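Grasping flat things: a day at the Tinitz test hall 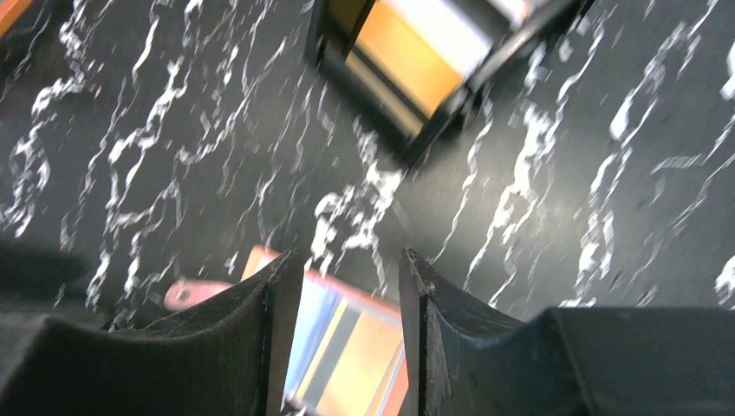 The test hall at Tinitz occupies the back half of a former printing works, and the cells are arranged along the wall where the folding machines used to stand. Visitors to the March 2023 open day were given a floor plan, a pair of safety glasses and a schedule in 20-minute slots. Most of them went first to the large palletizing arm near the door. The better technical content was at the third cell, where a two-finger gripper was working on small flat items on a tabletop.

Flat items are a known weak point for parallel grippers. A box or a bottle offers side walls, and the fingers can close on them with several millimeters of error to spare. A booklet or a card offers almost none. The fingers have to come down close to the surface without striking it, and the item has to be lined up with the gap before they close. Suction handles many such cases, but it does poorly on loose covers and on anything that flexes.

Daranee Saengthong runs the cell and gave most of the talks. Her group trains its controller, called Trundar, from demonstrations recorded by human operators. The training set on display at the open day contained 3,136 demonstrations. Of these, 1,203 involve items thinner than a pencil, and that portion was recorded again after the first batch was found to contain too few approaches from the left.

The main sensor is a small camera at the wrist. It moves with the gripper, so the fingertips stay in the same part of the image while the table turns and slides behind them. This simplifies one problem and creates another. The offset between finger and target can be read directly, with no calibration to a fixed camera. Fast wrist motion, however, blurs the picture, and a strongly patterned surface blurs into streaks that can be taken for edges.

The group chose a black surface with white marble-like veining for this reason. "On plain gray the old version looked very good," Saengthong said. "We moved it to the veined top and it started closing on the pattern." Glossy covers add highlights that shift as the wrist tilts. Bright overhead light makes both effects worse, and the lights at Tinitz are left on at full level during trials.

Guido Leone, who maintains the hardware, spoke mainly about fingertips. The current ones are black plastic and can be swapped without removing the gripper body. He inspects them for wear after every 100 cycles. Scuffing on the outer faces is ignored. Rounding of the inner edge is not, as a rounded edge rides up over thin stock. Each set is logged by number, and the log has reached 1,510 entries, including cleaning.

Questions from the floor were mostly about speed. Debora Testa, a packaging engineer from Corska, asked for a cycle time and was told that the group does not quote one yet. The controller slows down near contact, and the amount depends on how confident it is in the finger position. Testa said a packing line would need a fixed upper limit, and Saengthong agreed that none has been set.

A second discussion concerned recovery. When a grasp misses, Trundar opens the fingers, lifts a short distance and tries again from a slightly different angle. After a third miss it stops and waits for the operator. Sandro Tedesco, who wrote that part of the software, wants to replace the fixed limit with a measure of how far the item has moved between attempts. The change is planned for the version due in September, along with a softer fingertip that Leone has not yet approved.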